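Skendon Drying Cabinet

Home > Laundry room > Drying > Skendon

Drying cabinet for small laundries, kitchens, guest houses and sports clubs
Manufacturer: Oltmanns
Control unit: Pridiser
Sold and serviced by Hiteck

The Skendon is a closed cabinet in which textiles hang or lie still while warm air moves around them. It has no drum and no moving part that touches the textile. We have sold drying cabinets for many years, mostly to places which wash every day but have no space for a full laundry, and the Skendon is the model we most often recommend to them.

On this page you find the description, the programs, the technical data, the conditions of installation and the answers to what our customers usually ask before they order. Please read also the part about the exhaust air. It is the part which causes most of the phone calls.

What you can dry in it

The cabinet is made for washed and spun textiles. This includes kitchen cloths, aprons, towels, work jackets, table linen, curtains, gloves, shoes with textile upper and mats up to the width of the shelf. The load is up to 12 kilograms, measured as dry weight. If you weigh the laundry after spinning you will get a higher number, and this is normal.

Wool and knitted pieces can be dried flat on the mesh shelf with the low program. Leather, down jackets and anything with glued parts should be dried only if the care label of the piece permits it. Textiles that were cleaned with solvent, or that have oil, wax or cooking fat in them, must not be put in the cabinet at all. Kitchen customers please take this seriously. A cloth which was used for the fryer must first be washed until the fat is gone, and if one wash is not enough, wash it again.

Very small pieces, for example face cloths and polishing cloths, we advise to dry on the mesh shelf and to not put one on top of the other.

How the air moves

A fan in the upper part takes air from the room through the front filter, passes it over the heater and presses it down along the back wall. The back wall has slots at five levels. From there the air goes forward through the load and leaves at the bottom, where the exhaust pipe is connected. Because the air enters at five levels, the lower part of the cabinet gets warm nearly as soon as the upper part. In the older Oltmanns cabinets the air came only from the top, and many users complained that the trousers were dry at the belt and wet at the leg.

The fan takes 300 watts on the high step and less on the low step. The heater is controlled separately, so you can also run the cabinet with the fan only.

Creases

A cabinet does not iron. Pieces that are put in as they came out of the washing machine will dry in the same shape, with every fold in it, and afterward you need more time at the ironing board. This concerns mostly cotton and linen in plain weave. Terry cloth forgives more.
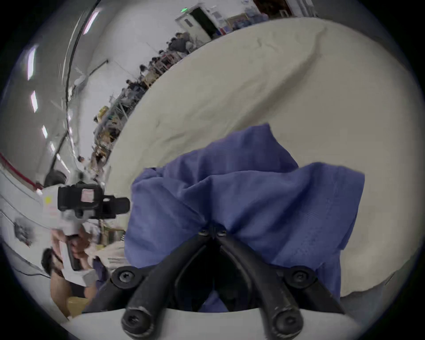 Blue cloth with a fine weave, bunched in folds.

For table linen and aprons we suggest the following. Take the pieces out of the washing machine soon after spinning. Shake each piece once, pull the edges straight by hand and hang it by the long side. Leave a space between the pieces so that a flat hand fits in. Start with the Linen program, which begins with the fan alone for a short time and switches the heater on later. The piece has then time to hang straight before it becomes warm. With this method, most of our restaurant customers iron only the napkins.

If you like to iron while the linen is slightly damp, choose the setting "Iron damp" in the same program. The cabinet will stop earlier and give a signal.

Programs

Normal: for cotton, mixed fabric and towels. High fan step, full heat. Ends by humidity sensor.

Linen: described above. Can end as "Dry" or "Iron damp".

Gentle: for wool, sportswear and synthetic fabric. Low fan step, reduced heat. Ends by humidity sensor. This program takes long, and it is best to run it overnight.

Air: fan only. For jackets and uniforms which are not washed but should lose the smell of the day. You set the time yourself.

Shoes and gloves: reduced heat, high fan step. Ends by time, because the sensor can not measure well what is inside of a boot.

The Pridiser control unit has one turning knob, one start key and a small display. There is no app and the cabinet does not need a network. After a power cut it does not start again by itself; you must press the start key. Programs can be locked, which is useful when the cabinet stands in a corridor where guests pass by.

Technical data

Width: 89 centimeters
Door: one, hinge on the right, can be changed to the left before installation
Hanging rods: two levels, the upper level can be folded up
Mesh shelf: one, removable, included
Inside lamp: yes, on when the door is open
Fan power, high step: 300 watts
Expected life of the fan motor: 4,000 operating hours
Ends of program: humidity sensor or time
Filter: front, washable
Exhaust connection: bottom, left or right side
Feet: four, adjustable

Height, depth, weight and electrical connection depend on the version. There are two versions, one for household sockets and one for fixed connection by an electrician. The data sheet of each version is sent with the quotation. We do not print these values here, as in the past some customers ordered the cable for the wrong version.

Place and installation

The floor must be level and dry. Leave free space at the side where the exhaust pipe goes, enough for a hand and a screwdriver, because the pipe clamp must be tightened once more after the first weeks. The door needs room to open completely, otherwise you can not pull out the mesh shelf.

The cabinet must be fixed to the wall with the bracket in the delivery. When the upper rod is full and the door is open, the weight is in front, and a cabinet which is not fixed can tip.

Exhaust air

The Skendon blows the damp air out. It needs a pipe to the outside or a connection to a ventilation duct which is permitted for this purpose. Please do not let the air go into the room. It works for one or two days, then the windows are wet, the room air is damp, and the cabinet takes in this same damp air and dries slower and slower. Most of the cabinets which are reported to us as weak have this problem and no defect.

The pipe should be short and with few bends. If it must go through a cold room, it should be insulated and have a slight fall to the outside, so that water can not run back. Do not connect the cabinet to the same duct as a kitchen hood.

Fresh air is also necessary. A small storage room with a tight door needs an opening in the door or in the wall.

Cleaning and care

Wash the front filter once per week in daily use. Lukewarm water is sufficient. Let it dry fully before you put it back. Once per month remove the mesh shelf and wipe the bottom of the cabinet, where lint collects in the corners in front of the exhaust opening. The humidity sensor sits at the left side above this opening and looks like a small gray button. Wipe it with a damp cloth without cleaning agent. If it is covered by lint or by a film of fabric softener, the programs end too late.

The door seal should be wiped too, and please do not put grease on it.

What is in the delivery

Cabinet, mesh shelf, wall bracket with screws for solid wall, pipe clamp, two keys for the program lock, printed manual. The exhaust pipe is not included, as the length is different at every place. Screws for hollow walls you have to choose together with your installer.

Accessories

Second mesh shelf
Glove holder, for hanging in the upper rod
Boot holder, stands on the bottom
Spare front filter (we recommend to have one, then the cabinet does not have to wait until the washed one is dry)
Base, raises the cabinet so that you do not have to bend for the lower part

Questions before ordering

Can two cabinets stand side by side?
Yes. Use the exhaust connection on the outer sides and give each cabinet its own pipe.

Is it loud?
You hear the fan. In a laundry room it does not disturb. Next to a bedroom we would not install it.

Can I open the door during the program?
Yes. The fan and the heater stop, and continue after you close the door and press start.

Can the old Oltmanns mesh shelf be used?
No, the holders have another distance.

Does it shrink the clothes?
Any heat can shrink cotton which was never washed before. Use Gentle for the first time if you are not sure.

Ordering

Please tell us the version, the side of the door hinge and the side of the exhaust connection. Hiteck will send you a quotation with the delivery time and, if you wish, the price for installation. Spare filters and seals are in stock and are sent by normal parcel.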